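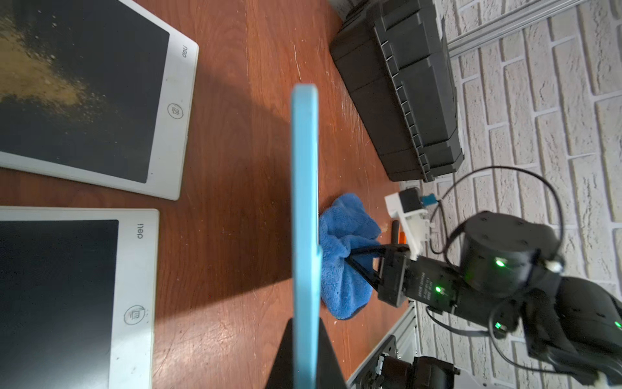
健診後の未受診者にどう連絡を取るか　Karance保健財団・地域健診部に聞く

2023年12月4日

健康診断で腎機能の低下や尿蛋白を指摘されながら、その後医療機関を受診しない人への対応は、多くの自治体や健診機関に共通する課題である。慢性腎臓病は初期の自覚症状に乏しく、健診結果の通知を受け取っても受診に至らない例が少なくない。Karance保健財団は、Dotcombe地区において、要精密検査と判定された住民への受診勧奨事業を3月に開始した。事業の経過と課題について、同財団地域健診部の担当者に話を聞いた。

事業の対象は、地区内の健診で腎機能に関する項目が基準を外れ、かつ受診の記録が確認できなかった2,118人である。従来は結果票に受診を促す文書を同封するのみで、その後の確認は行っていなかった。担当者は当時の運用について、「文書を送付した時点で当方の業務は完了した、という整理になっていました。受診されたかどうかを把握する仕組みがなく、翌年の健診で同じ方に同じ文書をお送りすることもありました」と振り返る。

新たな事業では、保健師と管理栄養士からなる6名の班を置き、電話による連絡を基本とした。連絡の履歴は、財団が以前から予約管理に使用していたDestoという業務システムに記録する。専用のシステムを新設する案も検討されたが、健診の予約情報と照合できる利点を優先し、既存の仕組みに入力欄を追加する形をとった。「入力欄の設計には想定以上の時間を要しました。通話の結果を『連絡済み』の一語で処理してしまうと、ご本人と話せたのか、ご家族に伝言をお願いしたのかが後で分かりません。現在は区分を八つに分けていますが、現場からは多すぎるという意見も出ています」

電話をかける時間帯も見直しの対象となった。当初は平日の日中に限っていたが、就労している世代には応答を得にくく、夕方の枠を設けた。夕方の通話では、受診しない理由について比較的詳しい話を聞けることが多いという。

その理由は、当初の想定とはやや異なっていた。担当者は次のように説明する。「病気への関心が低い方が多いのではないかと考えておりましたが、お話を伺うと、何科を受診すればよいか分からない、という声が目立ちました。腎臓の専門医がいる病院は遠く、紹介状が必要かどうかも分からない。そうして先延ばしになっているうちに、結果票をなくされてしまうのです」

これを受け、財団は受診先の案内方法を改めた。まず、かかりつけ医のいる人にはその医師への相談を勧め、いない人には地区内の協力医療機関を紹介する。協力医療機関の一つであるMellor診療所では、健診の結果票を紛失した人についても、本人の同意があれば財団から検査値の提供を受けられるようにした。再検査の結果、専門的な診療が必要と判断された場合には、診療所から病院へ紹介する。

一方で、医療機関の側からは負担を懸念する声もあった。協力を依頼する過程では、再検査の希望者が特定の時期に集中することへの不安が示されたという。「健診の実施が秋に偏っているため、勧奨の電話も同じ時期に重なります。協力医療機関の皆様とは、電話をかける順序をあらかじめ共有することで合意しました。ただし、数値の悪い方への連絡を遅らせることはできませんので、その点は例外としてご了解をいただいております」

電話に応じない人への対応も残されている。財団では、日時を変えて3回かけても応答がない場合、文書を改めて送付することとしている。文書は専門用語を減らし、検査値の推移を折れ線で示す書式に変更した。訪問による勧奨については、対象を高度の異常値が認められた人に限って試行する方向で検討を進めている。「突然の訪問に抵抗を感じる方もいらっしゃいます。事前にお知らせする方法や、訪問する職員の身分の示し方を含め、手順を文書にまとめているところです」

受診勧奨の成果をどのように評価するかについて、担当者は慎重な姿勢を示した。受診の有無は診療情報との照合によって確認するが、照合には一定の期間を要し、地区外の医療機関を受診した人については把握が遅れる。また、受診した人がその後も通院を続けているかどうかは、現在の集計には含まれていない。「受診率だけをお示しすると、一度受診されればそれで十分であるかのような印象を与えかねません。継続の状況を含めた集計が整うまで、数値の公表は控える考えです」

財団は来年度、生活習慣の改善に関する相談の枠を広げる予定である。食塩の摂取量や服用中の鎮痛薬に関する質問は電話でも多く寄せられており、管理栄養士が個別に応じる時間が不足しているためだ。薬に関する質問については、財団では回答せず、処方した医師または薬局に確認するよう案内している。

対象地区の拡大について尋ねると、担当者は「他の地区からもお問い合わせをいただいていますが、現在の人員では一つの地区を担当するのが限度です」と述べた。人員の配置は、来年度の予算編成と併せて協議される。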